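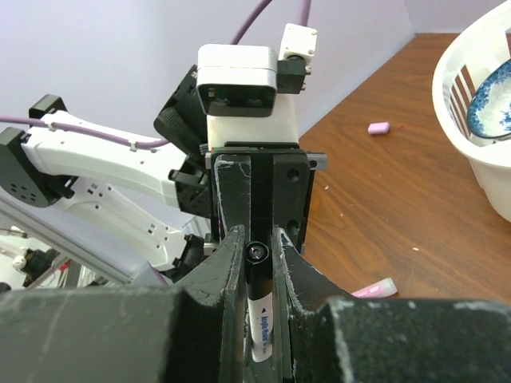 Refund for a postponed concert?
Reiko Fukuda
I bought two seats for the Vetwood show in Andley, row 19, and now the singer's sick and it's been moved to February. I can't go then. Do I get my money back or just wait?

Belmiro Vilela
Check the email you got with the new date! Mine had a refund link near the bottom — it only stayed open a couple of weeks, so don't sit on it. I got the ticket price back but lost the fees, grr.

Wichai Tanasarn
same thing happened to me in Wodcombe, just sold mine to a coworker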